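Jantar no Vinine

17 de julho de 2020

Fui jantar ao Vinine na semana passada com a Firouzeh Ghorbani, que faz anos em agosto mas quis festejar antes de ir para fora.
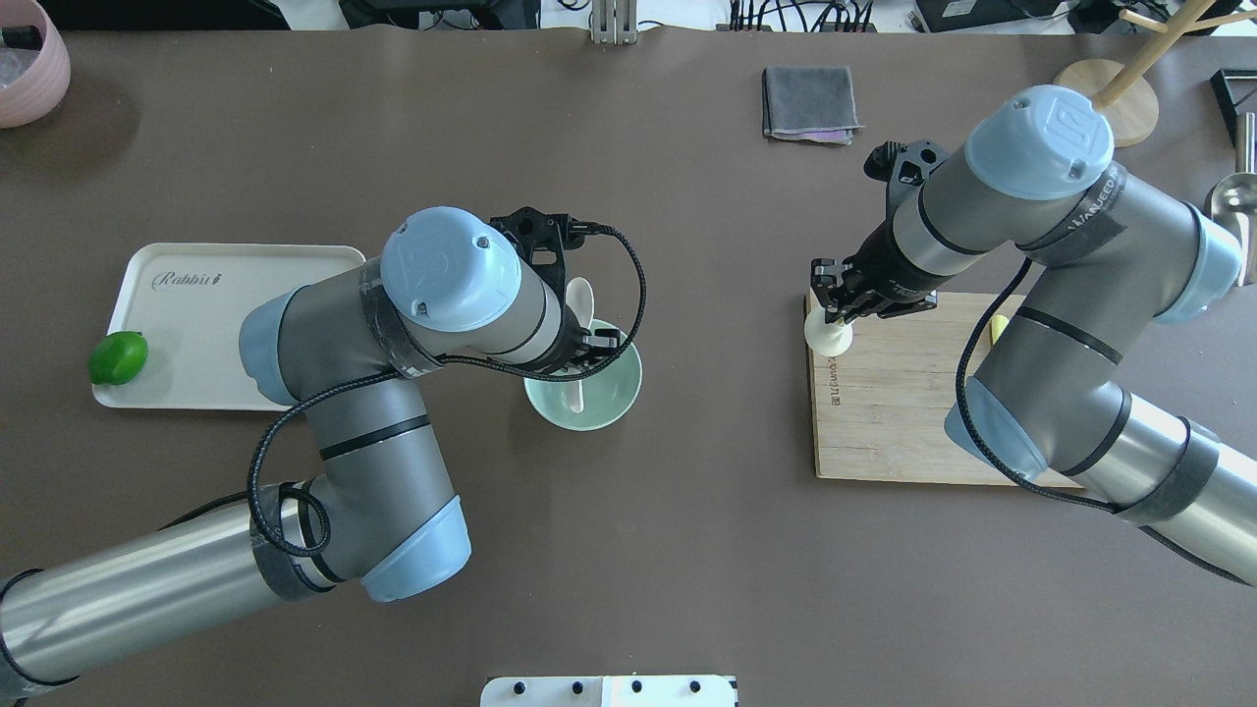 O restaurante fica numa rua estreita, a subir, e quem vai de carro deve contar com dez minutos à procura de lugar. Nós fomos a pé desde a estação. A reserva fez-se por telefone, sem sinal, e a senhora que atendeu pediu só o nome e a hora.

A sala é pequena e agora tem menos mesas por causa das regras de distância. A ementa lê-se no telemóvel, o que me custou um bocado, porque a letra é miúda e a página volta ao princípio cada vez que se carrega num prato. Acabámos por pedir que nos dissessem as coisas de viva voz.

Começámos com pão de centeio, manteiga de alho e uma sopa fria de pepino com iogurte. A sopa estava boa, bem temperada, com hortelã e um pouco de noz picada. O pão veio morno e pedimos mais.

De pratos principais, a Firouzeh escolheu o borrego com ameixas e eu fui para o polvo com grão. O borrego desfazia-se e o molho não era demasiado doce, coisa que ela receava. O meu polvo estava tenro, mas o grão precisava de mais uns minutos ao lume. Disse-o ao empregado quando perguntou e ele tomou nota. Também dividimos uma salada de beterraba de que não me lembro de grande coisa.

A carta de vinhos é curta. Bebemos um branco a copo, seco, que acompanhou bem a sopa e menos bem o borrego. Para quem quiser tinto havia 2 opções, ambas à garrafa, e não nos apeteceu abrir uma.

Nas sobremesas só havia pudim de laranja e arroz-doce. Pedimos o pudim, com duas colheres. Era denso, com a calda um pouco amarga da casca, e foi para mim o melhor da noite. A Firouzeh, que não é de doces, comeu mais de metade.

O serviço foi simpático e lento. Entre a sopa e os pratos passou mais de meia hora, e na mesa ao lado já havia quem olhasse para a cozinha. Como não tínhamos pressa, ficámos à conversa. A conta pareceu-me justa para a quantidade de comida, embora o couvert seja cobrado por pessoa e isso só apareça no fim da ementa.

Voltava pelo pudim e pelo borrego. Da próxima vez peço mesa junto à janela, porque a nossa ficava perto da porta da cozinha e apanhávamos com o calor sempre que alguém passava.

O Ákos Kocsis já me tinha falado do Dravine, que fica na mesma zona e abre ao almoço. Se lá for antes do fim do verão, escrevo qualquer coisa.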